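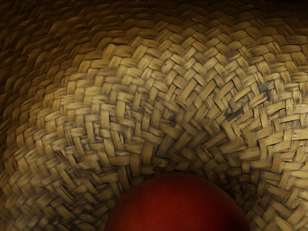 The town that said no to 78 jobs

31/12/2018

Prostorton council voted in the autumn to turn down the Lauritsen packing plant, and I have been arguing with people in the pub ever since. I was for it. Most of my friends were against it. As the year is nearly over I thought I would write down why I still think the council got it wrong, and then leave it alone for a bit.

The offer was fairly simple. Lauritsen wanted the old bus depot on Danance Road, which has been shut since I moved here. They would clear it at their own cost and put up a building for packing and sending out dry goods. There would be 78 full-time jobs at the start. In return they asked for three years of reduced business rates and a new turning off the main road, which the council would pay for.

The turning was the sticking point. The council's own estimate put it at £484,000. People heard that number and stopped listening, and I can see why. The library is open three days a week and the swimming pool roof leaks. If you divide the cost by the jobs you get a bit over £6,200 for each one, and it was said more than once at the public meeting that we might as well hand people the cash.

I don't think that sum tells you much. A wage is paid every year and the road is paid for once. The turning would also still be there if Lauritsen packed up and left, and some other firm could use it. At the moment lorries can't get into the depot without blocking both lanes, so the site is worth very little to anyone.

The better argument against was about pay. The jobs were mostly a little above the minimum wage, and plenty of people here already have one job like that and a second in the evenings. I worked in a warehouse for four years in my twenties and would not call it good work. But it was regular, I knew my hours a month ahead, and I got a mortgage on the strength of it. You can't do that with two lots of part-time shifts which change every week.

Then there was Tritasar, which everyone over forty brings up. They came in the nineties, took the grant, stayed just long enough to keep it and moved the machines abroad. My neighbour lost his job there and he is still angry. He is right to be. The answer to that is a contract with the money paid back if the firm leaves early, and Lauritsen had agreed to one in writing. It was on page 11 of the council papers. I only know that because I read them on the train.

We are a town of 3000 people and we don't get many offers. The council says it would like smaller local businesses on the site instead. So would I, but I haven't heard of one that has asked for it, and the depot costs us money every month in fencing and insurance.

The planning committee looks at the site again in February. I will go along, and if there is a new plan I will put the figures up here afterwards. Comments are open, but please keep them about the depot. The parking post is the place for parking.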